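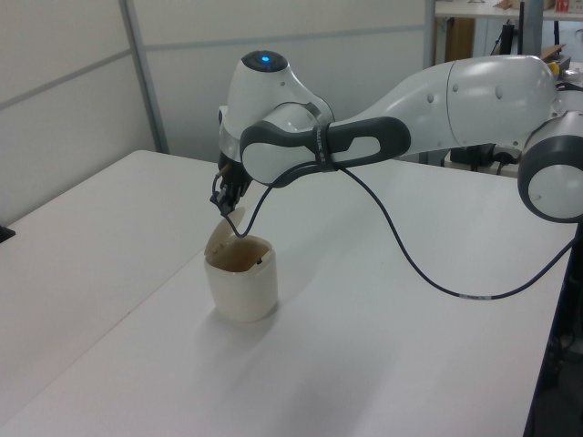 Photo: Cirkatdale Makers' Hall, robot bench

Okay, a long one about money, because so many of you asked what we're doing with the equipment budget for the hall this year. Get a coffee. I'll try to keep each post short and I will fail at some of them. (1/10)

The arm is the part everybody wants to talk about, and I get it, I love it too! But the arm was the easy line in the spreadsheet. One quote, one signature, done. The stuff hanging off it and sitting under it is where I spent my spring. (2/10)

Take the gripper. We went with two thin fingers, and for little jobs like working near a flip-up lid they suit us fine. I wanted a second set with wider pads. Meltura quoted me $1227 for those, with the mounting plate, and I had to go lie down for a bit. They're on the list for August now. (3/10)

Then cables. Look at that long droopy one running across the table. Cable guides weren't in my first draft at all, and neither were spares, and I've been doing this long enough to know better. Please put a cable line in your budget, even a small one – you will use it. (4/10)

Tables! Ours is two white sections set edge to edge, so there's a seam. I priced a single big top from Drestus and it came to $3000 delivered, which made the seam look a lot prettier to me. If your work needs one perfectly flat surface, go ahead and spend it. Lids and cups don't, for us. (5/10)

Someone asked whether they could start with a cheaper arm and move up later. Sure, lots of people do, and I'm happy for them. Just ask the seller first whether the gripper you buy today will bolt onto the bigger model. Ask in writing. I asked on the phone once and paid for it. (6/10)

Things to practice on cost next to nothing, bless them. A small container with a hinged lid is a wonderful test piece, and you very likely have one in a cupboard right now. I set aside $2000 for "task objects" in my first plan (what was I thinking?) and have since moved most of it to training time. (7/10)

Training time, by the way, is the line I'd fight hardest for. We booked Lie for the setup course and I'd book them again tomorrow. The hours felt expensive when I was typing them in. By the second afternoon people were running the arm without me hovering, and I am a champion hoverer. (8/10)

Still undecided: service plan or no service plan. The yearly one is some $2000 and covers the joints and the controller but leaves out the gripper. If you've bought one and used it, please tell me how long you waited for a callback. I have to choose before August. (9/10)

I'm cleaning up the spreadsheet this week and will share a blank copy with all the lines I forgot the first time – there are plenty. Reply if you want it, and tell me what size of space you're planning for so I can send the right tab. (10/10)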